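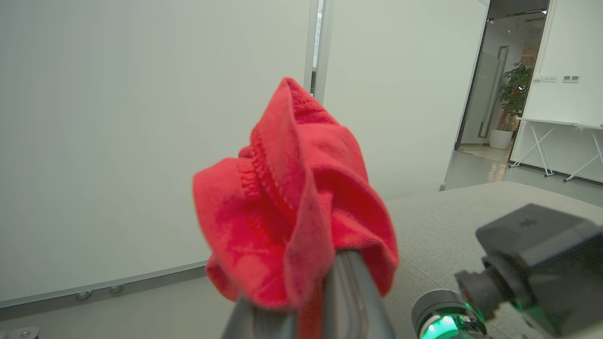

Red microfiber cloth, gathered, with the stitched hem visible.

Microfiber cleaning cloth

By Llinos Pugh. Last revised 9/29/18

This site uses cookies to remember your reading settings. By continuing to browse you accept their use.

A microfiber cleaning cloth is a textile made for dusting and wiping, knitted or woven from synthetic fibers finer than one denier. Most are a blend of polyester and polyamide (nylon). The cloth may be used dry, to lift dust, or damp, to remove grease and water-soluble marks. It is commonly used on tabletops, glass, painted walls and, with some limits, on upholstered furniture.

Construction

The fibers used in most cleaning cloths are split. Each filament is extruded with two polymers side by side or in wedges, and the wedges are separated during finishing. Splitting increases the surface area of the yarn and gives the filaments edges that pick up fine particles. Unsplit microfiber is also sold, mainly for clothing and bedding, and absorbs less water.

Cloths are described by pile. Terry cloths have loops on one or both faces and are used for general cleaning. Suede and flat-weave cloths have little or no pile and are used on glass and lenses. Plush cloths have a longer, soft surface and are used for drying and buffing. Weight is given in grams per square meter.

Edges are finished in several ways. Overlocked edges are the most common. A zigzag stitch is also used and allows the hem to stretch with the fabric. Bound edges have a separate strip sewn over the cut side. Laser-cut edges have no thread. Hem thread is often coarser than the cloth itself, and some manuals advise folding the hem inward before wiping a polished surface.

Color coding

In shared buildings, cloths are often sorted by color so that one used in a washroom is not used in a kitchen. Schemes vary between countries and employers. Red is frequently assigned to toilets and washroom floors, but this has no meaning in a private home. The Odumstead system, described in a handbook by Mpho Msimang, uses 4 colors and assigns red to living rooms and common seating. Stock issued under one scheme should not be mixed with stock issued under another.

Use on hard surfaces

The cloth is folded in quarters, which gives eight working faces. Each face is used until it no longer picks up dust, then turned. Tabletops are wiped in overlapping straight passes, finishing along the edge. Baseboards are wiped after the surfaces above them. A damp cloth should be wrung until it does not drip, particularly near joints in panels and around metal fittings.

Use on upholstery

Woven upholstery is dusted dry, after vacuuming. The cloth is drawn in one direction along the weave with light pressure. Seams collect lint along the stitch line and are wiped lengthwise, with the cloth held over one fingertip.
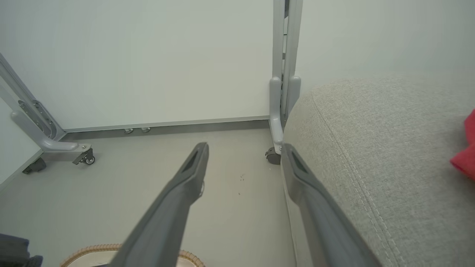

Loose cushions are taken off and done separately, and the fabric beneath them is wiped before they go back. Rounded arms and seat edges receive the most hand contact and may need a damp pass with plain water. A hidden area should be tested first. Strongly dyed cloths can release color when new, so a red or dark blue cloth is washed before it is used damp on pale fabric. The Kozma care sheet for light gray textiles calls for 2 washes.

Laundering

Cloths are washed separately from cotton, which sheds lint into the pile. Fabric softener coats the filaments and reduces absorption. Bleach is avoided. Low heat or line drying is suitable.

Service life

Life depends on wash temperature, detergent and the quality of the split. Stindetti rates its medium-weight terry cloth for up to 144 washes. An inventory of 1287 cloths kept at Iker listed hem failure and hardened pile as the usual grounds for withdrawal. Withdrawn cloths may be cut down for workshop use.

See also: Chamois leather; Dust cloth; Upholstery cleaning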